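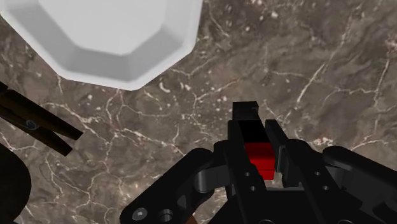
Small thread about my day, because I promised my sister I would write more in English and she checks.

I slept badly. My neighbor upstairs has started to move furniture at night again. I think it is one chair, and it has a very long journey to make.

At breakfast I had the last two spoons of the good coffee. I knew they were the last and I made it too strong anyway, to celebrate. Then I could not find my bus card and it was in my shoe. I had put it there so that I would not forget it.

Work. For those who are new here: I do invoices at Flenero, third floor, the side without sun. I sit between Nisha Maurya and the printer. Both of them talk to me but only Nisha is kind.

This morning Harsh Pant came over very serious and asked if he could see me for a moment in the small meeting room. I was sure I was fired. I took my bag with me, and also my plant.

He wanted to ask if I would sing in his group for the office party. He heard me in the stairs. I believed for two years that no sound comes out of the stairs!

I said I must think about it. He looked at the plant and did not ask.

Lunch was lentils. I will say only that yesterday they were better.

After lunch there was a call with the Jivlow people. It had 63 slides. Trilok Rawat fell asleep with his camera on, sitting very straight, like a person in a painting. I sent him a message, "you are asleep," and his computer made the ping sound, and he said loudly "yes, I agree with this." So now we have agreed to something. We will know in May what it was.

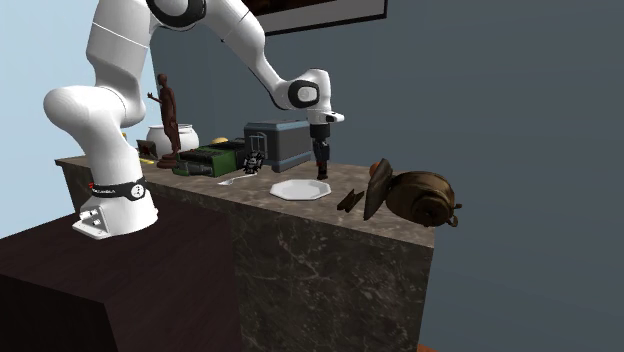 Nisha laughed so much that she had to go and stand in the corridor. I was strong until I heard her through the door, then I was not strong anymore.

In the afternoon I made one real mistake. I wrote "Dear Sadness" in an email that should start "Dear Sandhu." The computer suggested it and I was polite and accepted. They answered "Dear colleague, thank you, we are fine." I have read this answer roughly ten times and I still cannot decide if they are angry.

On the way home I had the same song in my head as last week, the one from the mattress advertisement. I know only one line of it and the line is a phone number. I tried to replace it with something by my grandmother's favorite singer and now I have both together.

Ita Ó Néill called at 7 to say that she has arrived in Illimdale and that it is raining there. She called again at 7:20 to say that it stopped. I like this kind of news very much.

Despina Bakalis has still my blue umbrella. Despina, if you read this, I am not angry. I only mention it every day.

Dinner was toast, then an apple, then more toast - I was not satisfied with how the first toast ended.

I have decided about the singing. I will do it if I can stand at the back and if there is no dancing with the arms. I wrote this to Harsh and he answered with a thumb. I don't know which part the thumb is for.

The chair upstairs has started early tonight. Good night to everybody, also to the chair.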